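August 31, 2021

Spent the evening with the Fernex paper again, and then with the gripper, and I trust the first one less than I did this morning. Their claim is that handheld demonstrations carry over to a robot arm with no arm data at all. Train on 2,000 demos collected in ordinary homes, put the policy on the arm, done. The success rate looks lovely until you get to the appendix, where 1,068 of those demos come from the same apartment. So how many homes is that, really? They don't say. Yesenia Jaramillo thinks I'm being picky. Maybe.

My own objection is duller. A person holding the tool leans, sidesteps, reaches over furniture. Toma is bolted to a bench. Some of those wrist paths it simply can't follow, and the paper drops them in a filtering step that gets one sentence.

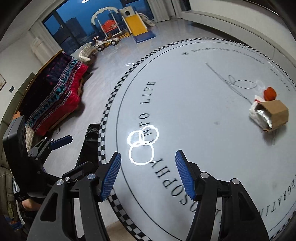

I've kept 167 demos from our side so far and I want to run the filter on them before anyone gets excited. If it throws out half, then the headline number is a number for the easy half. Tincuța Crăciun says to report both, filtered and not, and let people squint at it. Fine by me. She also wants up to 10 tries per object, where Fernex did three. Three!

Still no reply to the email I sent them in March about the held-out rooms.

To do: ask Yesenia for the Zilmont calibration file, the old one. Rerun the baseline with the gripper width masked. Don't promise a plot yet.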